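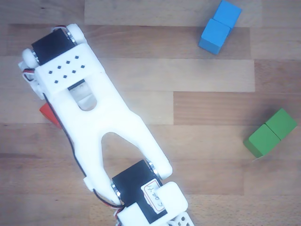

Erick Barasa wrote in to say that a small arm needs a better model, and that anything else is tidying up. I have heard this a lot since September, and I think he is wrong.

Home Essays Tooling Archive Contact

The model is the part everyone wants to work on. At Skornus we swapped ours twice and the arm kept making the same sort of mistake. The fault was in the logging. Camera images and joint angles were stamped by two different clocks, 83 milliseconds apart, so the planner was working from an old picture of the table.

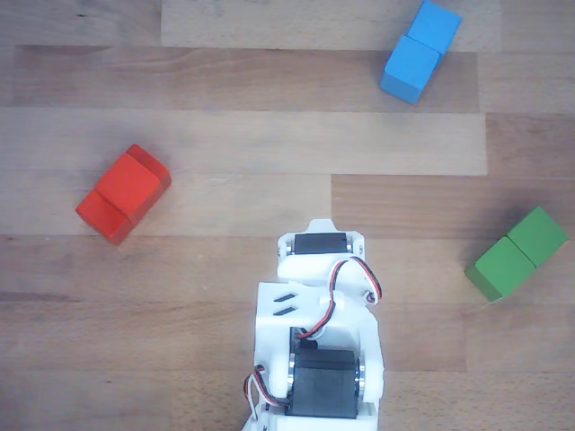
Red, blue and green pairs with the arm between them, seen from above.

Once the clocks agreed, the old model did well enough. Lăcrămioara Văduva found the gap with a replay script of 35 lines – it took her an afternoon. I would put that script ahead of any new network we tried this year. It lets you run a bad attempt again, step by step, and see what the software believed at each point.
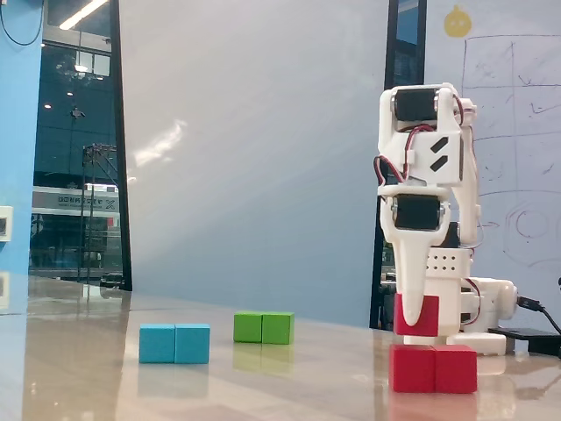
The tip of the arm against a red cube.

Small teams should write the replay tool first and keep it in the same repository as the controller. Ours sat on one laptop for six weeks, and during that time people went back to guessing. Barasa may still get his better model. I would ask him to check his timestamps before he trains it.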